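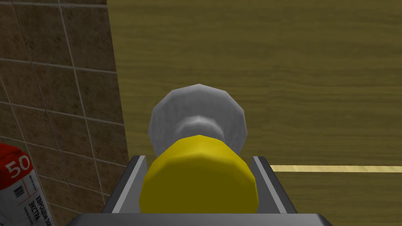 Hullar Parallel Gripper Package, with Preneo Simulation License

If you're putting together a first budget for a kitchen-and-counter handling cell, welcome, and pour yourself a coffee, as there is a fair bit to go through before you send us an order. The Hullar is our plain two-finger parallel gripper, and we sell it as a package with a seat of Preneo, the simulation software we use ourselves when a customer wants to know whether a job can be done at all.

We always suggest buying the software side first. A license costs a good deal less than an arm, and it lets your team try the finger width, the approach and the reach on their own room layout while the purchase order is still a draft — which your finance people will thank you for!

What's in the package
Hullar gripper, part 501
2 sets of flat finger plates
Preneo license, 2 seats, one year
Starter room models, with tiled walls, wood and granite surfaces
Email support from our applications desk

Package price: $3000, before shipping and tax. The arm, mounting flange and controller are quoted separately.

Planning notes
Please leave room in the budget for spare finger plates, and for a few days of somebody's time to build your own room in the software. People tend to forget the second one. Wide, round objects that nearly fill the opening deserve a test of their own, and so do the narrow spots beside appliances and shelves, where the body of the gripper needs as much thought as the fingers do.

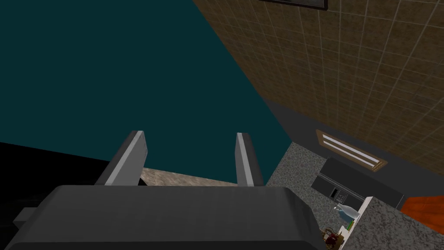
Brullum, September

Orders for the fall shipment are open now. Prakash Murthy looks after quotes for schools, labs and small shops, and he is very happy to go over a floor plan with you by phone, even a rough pencil one. Mornings before 11:00 are best.

If you already own a Varma arm, tell him so when you write, and he will send the adapter drawing along with your quote. License renewals are billed separately after the first year, and unused seats can be moved to another computer at no charge.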